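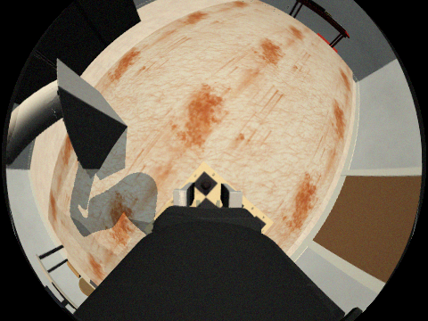
3.2 Singing the refrain

I should say how I came to the second group of songs, as it wasn't planned. Mwajuma Mbwambo had sent me a tape from the Wirstead choir, and I played it while cooking, expecting the same lullabies I'd already written up. What I heard was a harvest song with the refrain moved to the front — and sung in a translation I didn't know at all!

The printed Kanen songbook has 162 songs, and 11 of them have a refrain that comes before the first verse. I had taken these for printer's slips (so had Tichý, whose notes I lean on a good deal). After the tape I went back and sang all 11 through, badly, at my own piano. In six of them the opening refrain fits the tune better than the closing one, as the long vowels land on the held notes. The other five I can't decide about, and I've changed my mind twice over the one called Utia.

Now, the translator. Whoever put these words into English cared more for the lilt than for the sense, and I rather love them for it. Song 69 turns "river" into "morning" simply to keep a soft ending on the line. Mwajuma tells me the older singers still use both words, sometimes in the same performance, and that they argue about it over tea. I take up their versions in section 4, with the tunes written out in full.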